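Handheld grippers on the returns bench: what happens to the sorters' jobs?
Asked by drirasness_bench in Workplace automation

Our returns room switched to paired handheld grippers in August. Sorters now clear mixed cubbies with one in each hand instead of with their fingers, and the recordings are meant to train an arm later. We used to do 30 cubbies per shift and are now at 15. The target sheet has not changed. Has anyone been through this, and did the target or the job grade move?

skeko_lead
Yes. Our site (parts and small electrical) logged 730 cubbies before the target was revised. Points to raise:

Get the recording work its own time code. If it is booked as sorting, your rate looks like a fault.
Ask for rest breaks written into the procedure. Squeezing a trigger handle all shift loads the thumb and forearm differently from hand picking.
Agree in writing who can view the recordings and whether they count toward appraisal.
Loose bags and small fittings are the slow items. We had a separate allowance for them.

Grade: ours went up one step after 2 months, only for people who also label the recordings. Sorters who did not want labeling stayed where they were.
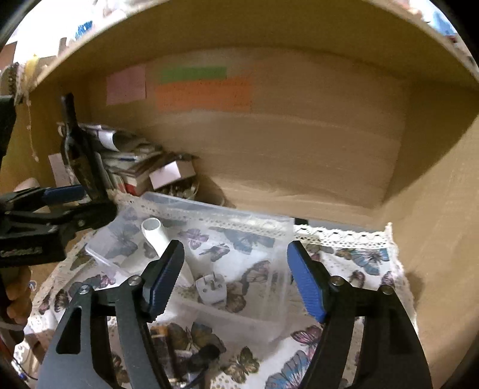

Mixed cubby, two grippers. Pipe elbow and plug adapter with the clear bag.

A cubby like this one gets the small-item allowance at our site.

farooqui77
Same tools at Denero. The target never moved. People just got used to it. I would not worry.

drirasness_bench
Thanks. The time code is the part we were missing. I will ask about the allowance as well, and post the revised sheet if we get one.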